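Provlow Two-Arm Unit: Setup and Operating Guide

Section 6. Refrigerator Tasks

6.1 What the unit can and cannot do

Refrigerator work is a supervised task in this release. The unit can open a hinged door, reach into the lower half of the compartment, and close the door again. It cannot clean shelves, judge whether food is spoiled, or put away a full load of groceries without help. Owners who expect an unattended kitchen helper should read the limits in 6.5 before going further.

The door routine was trained on 2,000 recorded door cycles. Results are best on small, free-standing refrigerators with one door. Built-in and French-door models are not supported.

6.2 Preparing the area

1. Clear the floor in front of the refrigerator so that the base can move straight back by 3 feet.
2. Check that the refrigerator does not rock when the door is pulled. If it stands on a box or base, press on each top corner by hand and correct any movement.
3. Move straps, bags and loose cloth out of the path of the door.
4. Remove glass containers from the door bins.
5. Confirm that the wrist cables have enough slack for full arm extension. A cable should form an open loop and must not pass between the gripper fingers.

CAUTION: A cable loop can catch on the door edge or on a wire shelf. Stop the unit before freeing a caught cable.

6.3 Reaching inside

1. Start the task in the Plundum control app and select Refrigerator, then Reach.
2. Open the door by hand for the first run. Set it at least as wide as a right angle to the compartment.
3. Wait for the app to report that the shelf edges have been found.
4. Select a target on the app screen and press Confirm.
5. Keep one hand near the stop button until the arm has withdrawn.

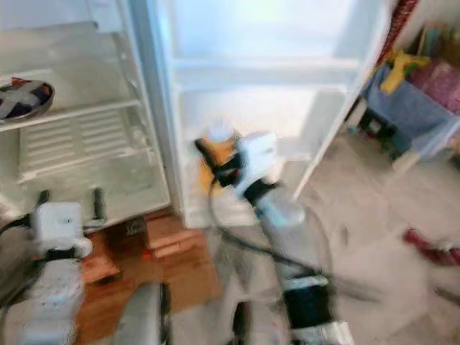 The interior lamp is the most common source of a failed reach. Bright light on white plastic hides the shelf edges, and the unit may report a clear path where there is a ledge. If this happens, lower the exposure setting by 2 steps and repeat the scan. Do not cover the lamp.

NOTE: Bowls with cloth or film covers are often misread. Move them by hand.

6.4 Closing and opening the door

1. Withdraw both arms and confirm that the grippers are empty.
2. Select Door, then Close. The unit pushes the door with the side of one gripper.
3. Check the seal by hand. The unit does not sense whether the seal has closed.
4. To open, select Door, then Open. The unit looks for the free vertical edge of the door, so mark the hinge side in the app first.
5. If the edge is missed 3 times, the routine ends and the arms hold position. Reposition the base and start again from step 4.
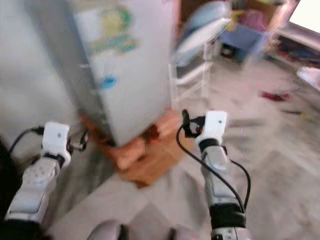 Figure 6-2. Both grippers near the front of a white appliance on a wooden base or box.

Stickers and magnets on the door do not need to be removed. They can help the unit keep its position against a plain white surface.

6.5 Known limits

Speed: A single reach takes almost 6 minutes, including the scan. A person does the same work in seconds.

Clutter: Items left on the floor are not tracked once an arm is moving.

Grip: Wet or frosted packages may slip. The Kellasik soft finger set improves the hold but does not remove the risk.

Supervision: An adult must be present in the room for every task in this section.

For freezer drawers, see Section 7. For replacement finger pads and wrist cables, contact Sotiropoulos Parts and Service.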